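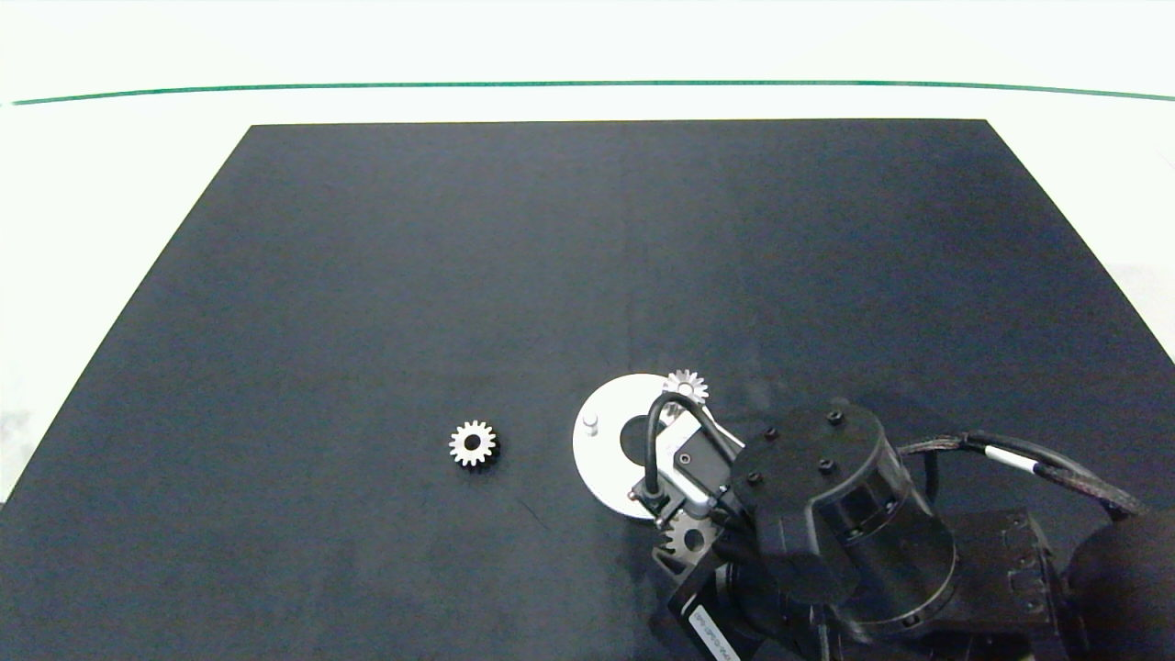 *Gear assembly, Simurley planner, Wednesday.*

I still don't trust the "recovery" tree. 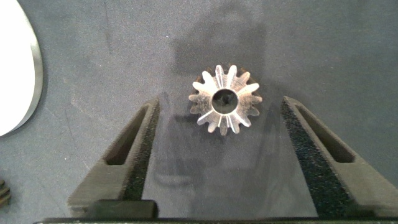

Retries hide bad perception. With a bore and teeth this plain between the fingers, I want a pose from the first look.

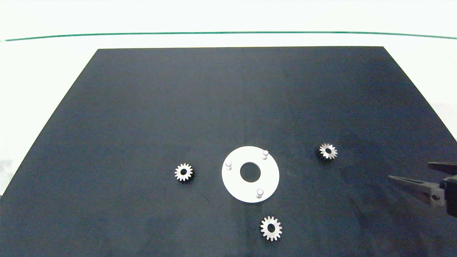
Wumpini Kwofie reckons the planner is fine and my timeout of 29 is daft. Maybe — I'd like to see logs. 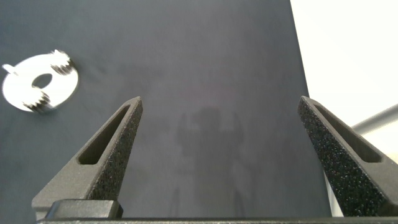 Stardale's grasp check reads finger width alone. Fingers spread wide over bare cloth should be its easy case, so I'll test that first.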